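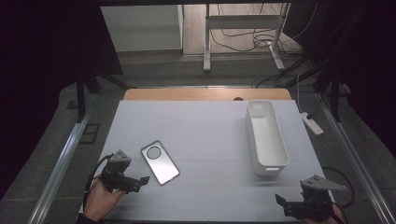

Gear Reviews

Vimitz folding trekking poles: a full season with the Diddale model

I held off on writing this one because I kept changing my mind. I bought the Vimitz Diddale poles in November, used them on pretty much every walk I did over the winter, and then took them on a six-day hut route with my hiking buddy Szabolcs Orbán. I went from loving them to wanting to throw them in a lake and back to liking them quite a lot. So it's a mixed review, but a friendly one!

First, what they are. Folding poles, three sections each, with a cord running through the middle so they snap together like tent poles. There's one flip lock near the top for adjusting the height. Folded up they fit inside a daypack, which was the whole reason I wanted them. My old telescoping pair stuck out of the side pocket and caught on every bus door and every low branch between Clendville and the trailhead.

I paid 60 dollars for the pair at Pandey Outdoor in Clendville. They had the fancier version with cork handles too, for a good bit more, and I stood in the aisle going back and forth for way too long. I went with the foam. More on that in a minute.

Putting them together

Super easy once you've done it a few times. You let the sections drop, pull down on the top part until a little metal button pops out, and you're set. The first morning I couldn't get the button on the left pole to pop and I was convinced I had a dud. I just wasn't pulling hard enough. You really have to give it a yank, and with cold hands that's not much fun. Szabolcs has the same brand in an older model and his buttons are much looser, so I guess they break in. Mine have gotten better but the left one is still a bit stubborn.

Folding them back up is where you want to watch your fingers. I pinched the skin between my thumb and finger twice in one week. Gloves on, lesson learned.

On the trail

I'm a big fan of poles for downhill, my knees aren't great, and these do the job nicely. They feel stiff when you lean on them, with only a little wobble at the joints on big steps down. The tips bite well on dirt and gravel. On smooth wet rock I slid a couple of times, but I've slid on wet rock with every pole I ever owned.

The flip lock is the part that almost made me return them. On day two of the hut route we had a long drop down to the river (a stone staircase, basically, and it just kept going) and the right pole slowly shrank on me. It wasn't a sudden collapse, just a tiny bit every few steps, until I noticed I was leaning over to one side like an old gate. There's a little screw on the lock that you can tighten, and you don't even need a tool if you have a coin. I gave it half a turn and it held for the rest of the trip. Great, except there's not a word about that screw on the packaging. Szabolcs had to show me. If you buy these, check both screws at home before you go anywhere.

The foam handles are comfy and warm, and they don't get slick when your hands sweat. They do soak up rain, though. After one really soggy afternoon they were still damp the next morning and squished when I grabbed them, yuck. The foam goes down below the main grip a ways, so you can choke up on a steep section without messing with the length, and I used that constantly. Love that feature.

Straps are fine. Kind of thin, and the edge rubbed my right wrist until I turned the strap over. The padding is only on one side and I'd had it twisted the whole time, so that one's on me.

Wear and tear

I've put a bit over 200 miles on them. The paint is scratched up near the tips, and one of the small baskets came off in deep mud and is still down there as far as I know. Spares come in a pack of two for a few dollars, and Pandey had them in stock. The rubber tip covers that come with the poles are pretty much junk. One split on its first paved road. I swapped them for the old ones from my previous pair, which fit perfectly.

The cord inside still feels tight. I've read complaints from people whose cord frayed where it runs over the edge of the tube, so I check that spot now and then – nothing so far.

Height

They go up to 53 inches, and I'm tall enough that I use nearly all of it going downhill. If you're much over six feet I'd try them in the store before buying. Szabolcs borrowed mine for an hour and said he felt like he was walking behind a stroller.

Would I buy them again?

Yeah, I think so. At that price, with the screws tightened and better rubber tips, I'm happy with them. If you walk mostly in rain I'd pay extra for the cork. And if you never pack your poles away, a plain telescoping pair will be sturdier for the same money – I still keep mine in the car for snowshoeing.

Update, March 2018: the left button finally loosened up. Still wearing the gloves to fold them.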